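We got to Sterkbridge a bit after nine in the morning, which turned out to be perfect, because the queue for the bike park was still short and the coffee van had only just opened. I'd been looking forward to the April cycle and film weekend for months (the tickets went on sale before Christmas!) and I'm so glad we made the trip.

The whole thing fills the old goods hall by the river, with a small cinema rigged up at the far end and bikes everywhere else. There were 119 stands this year. I meant to be sensible and do them in order, row by row, and I lasted perhaps ten minutes before I spotted the Kneževič steel frames across the hall and went straight over. They're lovely things. Slim tubes, tiny neat joins, and a deep green mixte that I went back to three times. I was allowed to take it round the test loop in a skirt and ordinary shoes, and it rode like a dream, even over the cobbles by the loading doors. 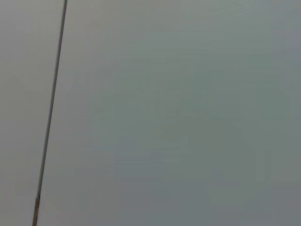 ## The test loop

The loop is 300 metres long and runs out through the yard, round the back and in again by the café. You leave a bank card or a set of keys at the desk and you can have any bike for two circuits. I tried four:

- the green Kneževič mixte, already mentioned, still on my mind
- a Bendby shopper with a front rack big enough for a crate of apples
- a folding bike that I folded wrongly, twice
- a long cargo bike with a bench, much easier to steer than I'd feared

The Bendby was the surprise of the day. I'd always thought of them as heavy, and it is heavy, but once it's rolling you just sit up like a duchess and off you go. It would be no fun on our hill at home, though.

## Films and frocks

The film programme started at noon. We saw a set of shorts from Trerniritz, all made by people who ride to work there, and the best one was eleven minutes of a baker delivering rolls before sunrise, with hardly a word spoken. The cinema seats 252 and every seat was taken, with a few people on cushions down the side.

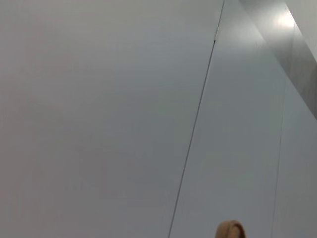
After the shorts came the dress parade, where anyone who had ridden in could walk across the stage in whatever they'd ridden in. Tweed, of course, but also a yellow raincoat with a matching saddle cover, a wedding dress tucked into bicycle clips, and a small boy dressed as a traffic light. He won a bell and rang it for the rest of the afternoon.

Food was good and not too dear. Go for the potato pancakes and go early, as they'd run out by two. The first 500 visitors through the door also get a cloth bag with the programme printed on it, and mine has already been to the greengrocer's and back.

If you're coming by train, bring your own bike, as the path from Sterkbridge station follows the water all the way and is flat as anything. We rode back along it just before six with the bag on the handlebars and a leaflet about that green mixte in my pocket.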